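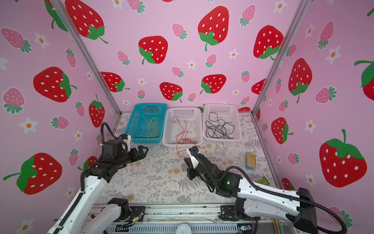 Cable sorting in the strawberry booth at Tredano, with red wires over the front of the middle basket.

So, the snag I promised to tell you about! Our right arm on the Clevitach job quit mid-grab twice in August, both times with a gripper full of wire. The log said overcurrent on joint 2, and I lost 55 minutes blaming the motor.

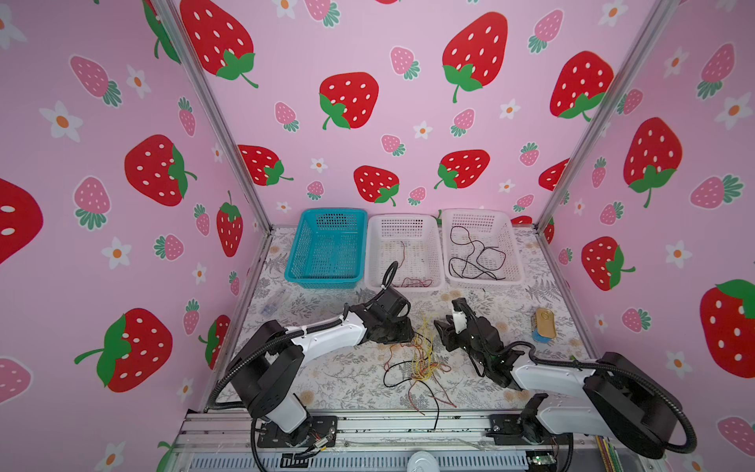 It was a loose crimp in the wrist cable — fine at rest, gone the moment the arm stretched out. I've swapped it and dropped the speed to 50 percent for now. If you run the same Jiang harness over at Drunelia, give yours a tug, and please hit the stop before you reach in.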